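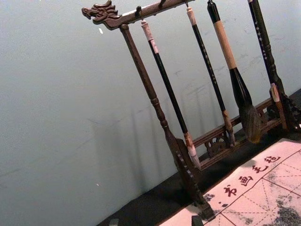

Minutes, Cimby cell, 30th June
Present: Etenesh Abdella (chair), Wubit Gidey (notes)

1. Wrist camera
EA asked whether the mounting had been checked or just looked at. WG said checked, at Lavcombe. EA wants the sheet.

2. Grippers
Fault 431 again, right arm, 2 times in one shift. Habte say it is the cable. EA not convinced – they said that last time. WG to reroute the cable loop under the right wrist and leave the left arm alone for comparison.

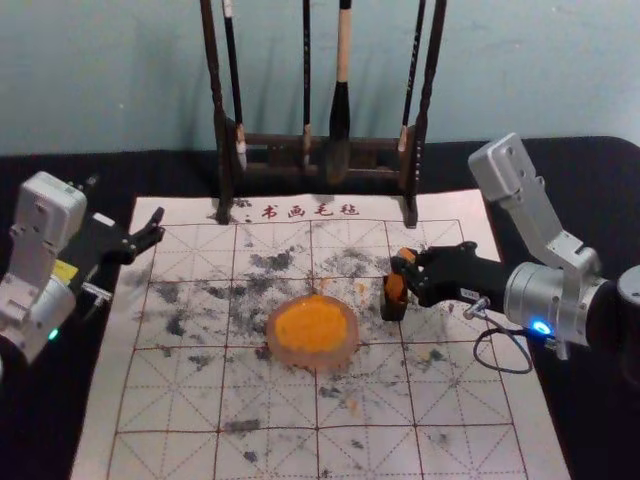

If the fault comes back after that, the cable was never the cause and Habte can come to Skavasthorpe and look for themselves. Fingertip pads are rated for some 3000 grips, according to the supplier. EA doubts it.

3. Felt
Stained. Replacement put off to September.

Action: WG, items 1 and 2.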